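Pomon Community Kit Store
Progress report to the Pradunance Fund
Report date: 9/27/25

Summary

The grant was given to set up a store of second-hand sports clothing that families and small clubs can borrow from without charge. The store is open. Sorting and folding are going well, repairs are behind, and the labelling has had to be done again. Spending is within the amount agreed, apart from one item explained under Costs.

Premises and furniture

We have the use of the back room at Palma House on the same terms as before. The walls have been left as they were. Shelving went up in August and takes up the long side of the room, with the rails opposite. The rails are lower than we asked for and long coats drag on the floor, so those are now kept folded on the bottom shelf.

The covered surface we use for sorting has been a good buy. Clothes do not slide about on it in the way they did on the old trestle, and it can be brushed down at the end of a session. It does pick up fluff from fleece and brushed cotton, and we have added a lint roller to the supplies list.

Sorting and folding

Donations arrive in bags, mostly unfolded and with tops and bottoms mixed together. Each item is shaken out, checked for holes and stains, matched with others of the same colour where that is possible, and then folded. We changed the order of work after the first few weeks. Folding used to be left until everything had been checked, and by then the piles had fallen into each other. Now one outfit is put out at a time and finished before the next is started.

Red is the colour we are given most often, as two of the local clubs play in it. The reds do not always match, and a shirt and shorts that look like a pair in the bag may be quite different side by side. We no longer turn down near matches. Borrowers have told us they do not mind, and for training it makes no difference.

Shorts with an elastic waist are the slowest to fold neatly. The waistband gathers and pulls the fabric out of line, and any stripe down the side ends up running at an angle. We now smooth the waistband first, fold one leg over the other with the stripe outermost, and fold once more from the hem. Shirts are folded to the width of the shelf divider. 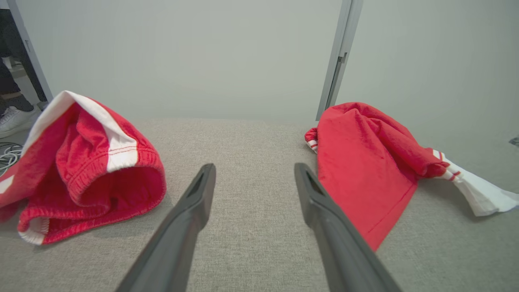 Repairs

The repair box holds 37 items waiting for attention. Most need a seam closed or new elastic, and 8 have broken zips that we may not be able to replace at a sensible price. The second-hand sewing machine bought with the grant needed a new belt before it could be used, and this held us up for most of August. Hand sewing carried on in the meantime but it is slow work.

Items that cannot be mended are cut up for cleaning cloths or sent for textile recycling. We had planned to weigh what goes for recycling and have not yet started doing so.

Labelling

The first set of size labels was printed on paper tags and pinned to the collar or waistband. The tags tore and the pins were not liked by parents of younger children. We have moved to the Keledus iron-on labels, which are plain white with room for the size and a shelf letter. They hold well on cotton. On shiny fabrics they lift at the corners, and for those we are stitching them in. Adult sizes are finished. Children's sizes are still being worked through.

Lending

We have lent out 70 sets since opening, a set being a top and a bottom. Most come back within the agreed time. Socks rarely come back at all, and we have decided to give them away and stop recording them. Borrowers are asked to wash the clothes before returning them — most do, and the remainder go through the machine at Palma House.

Costs

Shelving, rails and labels came in at the price quoted. The sewing machine belt and its fitting were not in the budget and have been met from the small repairs line. Nothing has been spent from the transport line so far. We would like to move part of it to labels and thread, and will write separately to ask for this.

Work for the next period

Finish the labels on children's sizes.
Bring the repair box down to 12 items or fewer.
Raise the rails, if the brackets allow it.
Begin weighing textiles sent for recycling.
Put up a folding guide by the sorting area, covering shirts, shorts and tracksuit bottoms.

The opening hours will stay as they are until the repairs have caught up.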